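So Marietjie rang me on Saturday morning, before I'd even put the kettle on, to ask whether I'd heard about Njål Fjeld. I had not heard about Njål Fjeld. I'd been asleep! By the time she'd finished I was sitting on the bottom stair in my dressing gown with cold feet, and I've been thinking about it ever since, so you're all getting a post.

For anyone who doesn't follow this stuff (hello, Mum), he was the tall sulky one in Burkileo, the harbour drama that ran for 6 series and should have run for four. He has now got engaged to Darlene McKinnon. His ex-wife on the show. The woman whose boat he set fire to in the Christmas special!

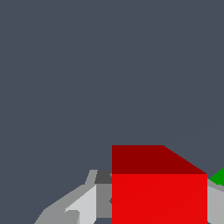 *Red.*

I should say that I'm pleased for them. I am. But I spent a good chunk of my thirties insisting to people at parties that those two couldn't stand each other, and I had evidence. There was the interview where she called him "punctual" and then changed the subject. There was the awards do where they were put at the same table and she moved her chair round to talk to Birger Wallin all night, and Birger Wallin only ever talks about sailing. Marietjie says that's exactly how people behave when they're hiding something. Marietjie has said that about every pair of actors since we were at college, so she was bound to be right in the end.

The ring is a whole other matter. The one decent picture going round is very blurry, and it's mostly her sleeve, but that hasn't stopped people on the forum from pricing it up. One person said £300 and got shouted at. I quite like the idea of a £300 ring, to be fair. Mine cost less than that and it's still on my finger, apart from when I'm making pastry.

What's bothering me is the age thing, or how people are going on about it. She's 43 and he's a bit younger, and you'd think from some of the comments that she'd snatched him out of a pram. When Kjell Halvorsen married that girl from the Caputo coffee adverts there was a magazine spread with a horse in it and everyone said how lovely. I counted up the years between those two once on the back of an envelope and had to carry a one.
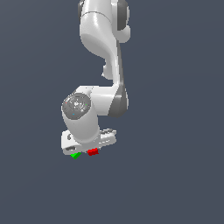
Anyway, I went back and watched the first 2 episodes on Sunday night with a bowl of crisps, to look for signs. I have to report that there are some! In the scene at the fish market, where she's telling him she's sold the house, he's supposed to be furious and he is very nearly smiling. I rewound it three times. My husband came in halfway through the third go and asked if the telly was broken.

The wedding's meant to be in August, somewhere by the sea, with no magazine deal. I'll believe that last bit when I see it. Birger is apparently doing a reading, so pack a cushion.

Marietjie wants us to have a little do of our own on the day, with hats. She's already picked a hat. I've told her I'll make the lemon thing with the broken biscuits as long as she doesn't invite her sister, who thinks the boat fire was the high point of the whole show and will want to put it on.

If anyone has the third series on disc and would lend it to me, please shout in the comments. I lent mine to someone at work and then she left.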